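Two grippers, one arm: what a wrist camera taught us
Speaker notes, Asholm session, 30 minutes with questions

Slide 1. Say hello, get the clicker working, thank the Asholm people for the long tables. 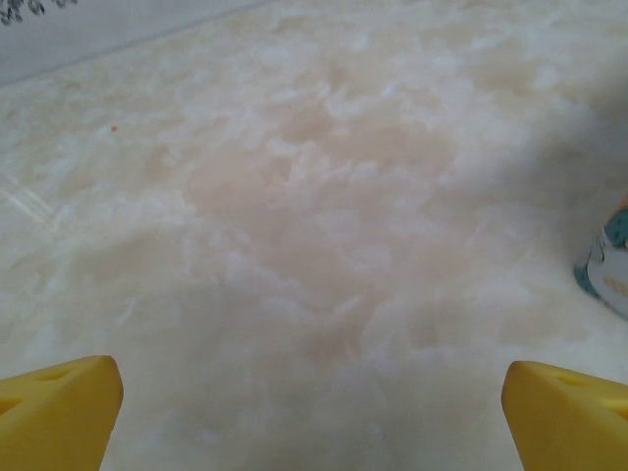
So, the question we started with was a small one. We had one arm, one wrist camera, and two sets of fingers: the stock pair from Flistel and the pair we print ourselves at Stenano. Which would you want on the arm for an ordinary tabletop job? I thought we'd have an answer by lunch (ha!). It took us into July.

Slide 2. The setup. Same arm, same controller, same speed for both pairs. 1529 grasps in all, 758 with the Flistel fingers and the rest with ours. Explain the uneven split: we cracked a mount and kept going on the other pair while the new one printed. Don't dwell on it, someone will ask.

Slide 3. Play the clip. Let it run, don't talk over it. The part I love is when the finger touches down at an angle and the object just rolls into place — lovely to watch, and it happened far more than I expected.

Slide 4. Polished tables. Glare was a bigger deal than finger shape! A shiny top throws streaks into the camera, the arm puts its own shadow down, and the position estimate starts to wander. Ask for hands: who has tested on a glossy surface? Then who has only tested on matte black? Wait for the laughs.

Slide 5. Finger color. Bright yellow is easy to pick out against a pale table, so we could check the opening from the camera view and compare it with what the controller reported. They disagreed more than I'd like. Show the plot, point at the bump on the left.

Slide 6. Controller. Switched to the Bárány one for the last week. Smoother closing, slower start. If time is short, skip to the second chart.

Slide 7. What I'd change. Fix the exposure. Swap fingers every morning so neither pair gets all the good light. Go to 1000 grasps per pair before arguing with anyone.

Slide 8. Questions. Leave the clip looping. Spare fingers are in the padded case, pass them to the front row and get them back before the coffee break.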